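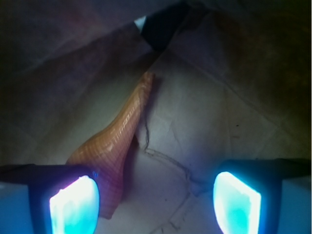

The housing co-op at Varnum has had a rule about its front hall since the building opened: nothing personal on the ledge by the mailboxes. For years people have ignored it. There are paperbacks, a jar of buttons, a doorstop shaped like a goose, and shells, mostly the kind people bring home from a week at the coast and then can't find a place for. An orange-tan cone with a net of fine pale lines over it is the sort of thing that ends up on a ledge like that one, and it was a shell that started the argument last July, when a cleaner threw one out and its owner, Despina Stan, asked for it back in writing.

Stan is 126 months into her tenancy, a figure she gives without being asked. She had picked the shell up on a trip with her late sister and left it downstairs so other people could look at it. The cleaner had followed the rule. The building manager, Trinh Đoàn, found herself with a letter of complaint on one side and a clear policy on the other.

"I could have said the rule is the rule," Đoàn says. "But I'd walked past that ledge every day and never enforced it."

Shared halls are an awkward part of apartment living. Fire codes have something to say about them, and so do insurers. Residents tend to treat them as a porch. In older walk-ups the hall may be the only place where neighbours stop long enough to talk, and the things left there do some of the talking for them.

Isabelle Simard, an architect who has worked on co-op renovations in Montreal and Ottawa, thinks most buildings get the entrance wrong at the drawing stage. Designers allow for mail, strollers and bikes. They rarely allow for a shelf. People make one anyway, on top of a radiator cover or a window sill, and management then spends years clearing it.

At Ollia, a building of 41 units across the street, the board took the other route and built the shelf. It is pine, screwed to the wall well away from the exits, and anything on it can be taken by anyone. Oanh Hồ, who lives on the second floor, has picked up a kettle and a set of curtains there. She has also carried her share of broken lamps to the dumpster.

"It needs someone to look after it," she says. "Some weeks that's me — some weeks it's a mess."

Varnum's members met in the laundry room to decide what to do. The discussion ran for 2 hours. Đức Hoàng, who has small children and the ground-floor unit, worried about breakable things at toddler height. Others wanted the ledge kept clear for parcels.

They settled on keeping the near end of the ledge for parcels and leaving the far end to residents, with glass banned outright. Anything left there needs a unit number on a tag. The wording took four drafts.

Stan's shell was never recovered. She has put a different one in its place, tagged, beside the goose.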